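Rellia refits break area, moves linen folding to same room

Rellia has finished refitting the staff break area at its Gondia site, the company said in June. The work took 72 hours and covers a floor area of 50 square meters.

The old drinks counter has been removed. Bottled drinks are now kept on open metal shelving, with water, cola and tea grouped by type on each shelf so that restocking can be done from the front. Facilities lead Delali Abubakari said the units hold up to 283 bottles when full.

Folding of table cloths and hand towels, previously done in a corridor next to the loading door, has moved to a table in front of the shelves. The site handles roughly 858 cloths a month. Each is folded in half twice, pressed flat by hand and stacked by color.

“The corridor was narrow and the light was poor – people were folding on top of crates,” said Ye-seo Geum, who runs the linen store. 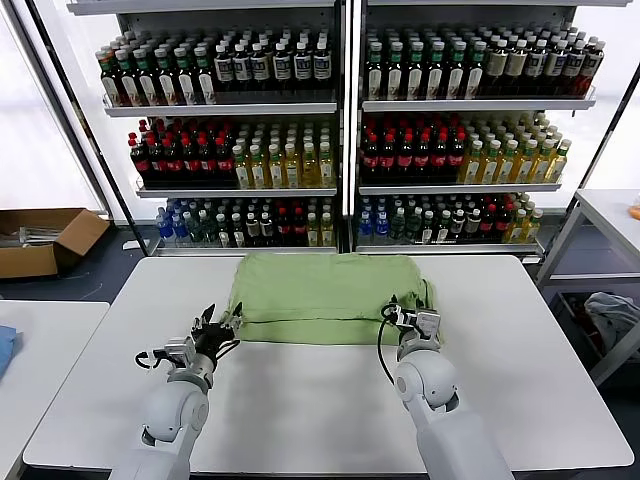
A green cloth on the folding table at Gondia, with the drinks shelves behind.

Shelving at the Ugwu site is due to be replaced next, starting with the ground floor. Chidubem Chukwu will oversee that work. Opening hours for the break area stay the same, 6 a.m. to 9 p.m.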